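3.2 Student trials

The final-year group at Plokcombe used the Travari arm to practise work inside a desktop computer case. Each student guided the gripper by hand controls while the wrist camera recorded the view. Of the 200 attempts planned, 89 were set aside for testing - the rest were used for training.

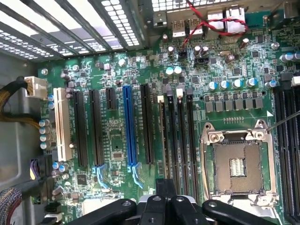
Figure 4. Wrist camera view of the gripper above the motherboard, with the CPU socket empty.

Attempts ended early by the operator were kept and marked as such.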